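Questions from New Demonstrators
Tedstead Teaching Room

Who can take part?
Any adult with two healthy hands. You do not need to know programming. Most of our people come from shops, kitchens and offices, and they learn the work in their first shift.

What do I do in a shift?
You hold one gripper in each hand and do simple table tasks with them, such as picking up a thing, moving it or opening a lid. The grippers record how they move, and later the robot learns from this. A shift has 16 tasks, and the task sheet tells you the order.

Is it the same as remote control?
No. In remote control you sit at the desk and the robot arms follow your hands. We do this too, but only with people who finished 10 shifts with the hand-held grippers. Please ask Lok-yiu Su if you want to move to the desk.

How do I start a recording?
Stand close to the table and hold both grippers out in front of you, over the tiles. Look at the small light on each one. If it is green, you can begin when the operator says "go".

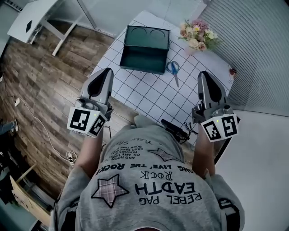

Keep your sleeves and fingers away from the square black-and-white markers. The system finds your hands by these markers, and when one is covered for long, the recording must be done again. Short sleeves are the best choice.

How fast should I move?
Slower than at home, but without stopping – the robot copies your pauses also. Close the gripper fully before you lift.

What if I drop something?
Continue, please. Pick it up with the gripper if you can reach it. If it fell on the floor, say "stop" and wait for the operator. Do not take it with your hand while we are recording.

My wrists are tired. May I rest?
Yes, at any time between two tasks. Put the grippers down on the table with care for the cables.

When will I be paid?
Bhupendra Saxena sends the payment within 24 hours after your shift. Repeated recordings are paid the same as the first ones.

Can I see the robot do my task?
Sometimes. Wafula Muli tests the new skills in April and again in autumn, and demonstrators can come and watch. Write your name on the list at the door.

Last changed: May 20, 2024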